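Kitchen Storage > Utensil Holders & Caddies

Nokar Draining Utensil Caddy

The Nokar is a plastic caddy for chopsticks, spoons, spatulas and whatever else ends up standing next to your sink. It has small round holes so that water can get out and air can get in. That is the whole idea of it, and we have sold it in the same shape since we started carrying the Sokport range.

Colors: light pink, gray, cream
Material: polypropylene
Height: 153 mm
Weight: 232 g
Hole pattern: round, on the sides and the base
Dishwasher: top rack only
Item number: 796

What it holds

Chopsticks are what most people buy it for. A standard pair stands up with plenty of length above the rim, so you can pull one out without touching the others. It also takes soup spoons, serving spoons, rice paddles, small whisks and peelers. Long ladles will fit but they make it top heavy, and if you own more than one of them we suggest a heavier holder such as the Drinero stoneware crock. Knives should go in a block or a drawer. The holes are wide enough for a thin blade tip to poke through.

Eating utensils can go in handle down or handle up. We put ours handle down for forks and spoons and tip down for chopsticks, but it's up to you. Wooden chopsticks dry faster if they are not packed tight. If you cook for a big family, two caddies half full will work better than one that is stuffed.

Where to put it

The caddy can stand on a draining board, on the counter or on the table. When utensils go in wet, water comes out at the bottom, so put a tray or a folded dish towel under it if the surface isn't meant to get wet. A tray is not included. The Odukoya drip tray is sold separately and fits with a little room on each side.

It has four small feet that keep the base off the surface. They are part of the molding and can't be removed. On a smooth stone counter the caddy will slide if you push it – stick-on rubber pads from any hardware store fix that.

Keep it away from the burners. Polypropylene softens near high heat, and a caddy left against a hot pan will lose its shape. We can't replace one that has been melted.

Using it at the table

Several customers use the caddy for serving more than for drying. Fill it with dry chopsticks, set it in the middle and let everyone take their own. For a few spoons, a drinking cup next to the caddy does the job just as well and keeps the short things from getting lost among the long ones. 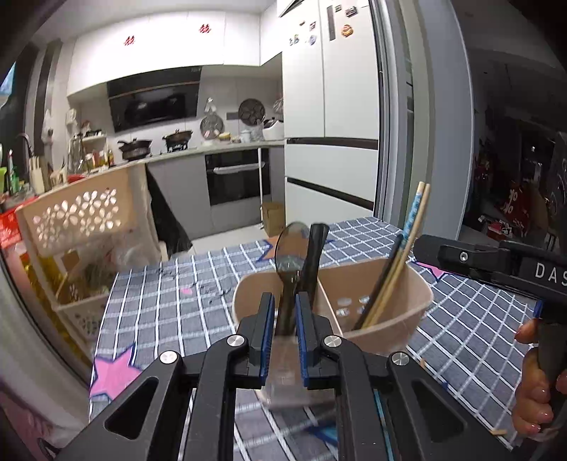 The light pink goes with most tablecloths and doesn't show water spots the way the gray does. The gray hides soy sauce and tea stains better. Cream falls somewhere in the middle. All three colors come from the same mold and the sizes do not differ.

Cleaning

Rinse it under the tap every few days and wash it properly once a week. A bottle brush gets into the corners. If the holes clog up with hard water scale, soak the caddy in warm water and white vinegar for 22 minutes and rinse. Don't use steel wool, which leaves scratches that hold dirt.

New caddies can have a slight plastic smell. It goes away after a wash or two.

Customer comments

"Bought the pink one in April. Drains well. Would have liked a divider." – Svitlana Hnatiuk

"Good for chopsticks, a bit light for my metal spatulas. I put a flat stone in the bottom and it stays put now." – Prasert Rattanakul

"Second one I've ordered, the first went to my son when he moved out. Color is paler than on my screen." – Pylyp Moroz

On the divider: we have asked Sokport for one and they don't make it for this size. The larger model has a fixed divider down the middle, but it only comes in gray.

Ordering

Sold singly or in pairs. Pairs can be mixed colors – write the two colors in the notes box when you check out. Unused caddies can be returned in the original sleeve. If yours arrives cracked, send us a photo of the damage along with your order number and we will mail another one. You don't need to send the broken one back.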